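Practical skills handout 7: Interrupted sutures on the tissue pad
Krajewska Skills Laboratory, Jurkadwood
Revised 12/03/2024

Purpose

This session covers the simple interrupted suture, in which each stitch is placed, tied and cut separately. If one stitch fails, its neighbours continue to hold the wound. The method takes longer than a continuous suture and leaves more knots behind, but tension can be set stitch by stitch.

Read the notes on needle types from the November session before attending. Continuous and mattress sutures are dealt with in the next handout.

Materials

Huvex synthetic tissue pad, one per bench
Curved needle with dark braided thread
Needle holder, toothed forceps, suture scissors
Simulated blood and gauze
Sharps container

Keep the pad moist throughout. A dry pad drags on the thread and tears at the entry points. Pads from the Josia cupboard are stiffer and are kept for the knot-tying exercise only.

Placing the stitch

Grip the needle a little behind the middle of its curve, towards the threaded end. Enter the surface at a right angle and turn the wrist so that the needle follows its own arc. Do not push it in a straight line, as this bends the needle and widens the track.

The bite should be equal in depth and in distance from the edge on both sides. Unequal depth produces a step, with one edge riding over the other. On a wide or stiff wound, take the two sides in separate passes.

Draw the thread through until a short tail remains on the far side. Keep the long end under light control -- slack thread catches on finished knots and is easily cut by mistake.

Tying and cutting

Use a surgeon's knot: a double first throw, then single throws in alternating directions. Lay each throw flat. The first brings the edges together and the later ones lock it. Edges should touch without blanching or puckering.

Braided thread holds a knot well but has more drag than monofilament, so the throws must be seated with an even pull. Leave short ends when cutting. Ends cut flush with the knot may allow it to slip.

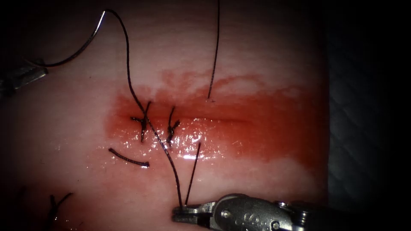 Fig. 2. Two tied knots across the incision, with the needle and long thread at the upper left.

Spacing

As a working rule, the gap between stitches should match the width of the bite. Begin at the middle of the wound if the edges are of uneven length, then halve each remaining section. Otherwise work from one end.

Before leaving

Account for every needle and place it in the sharps container. Rinse the pad, blot it with gauze and return it to its tray. Write the bench number on the tray label.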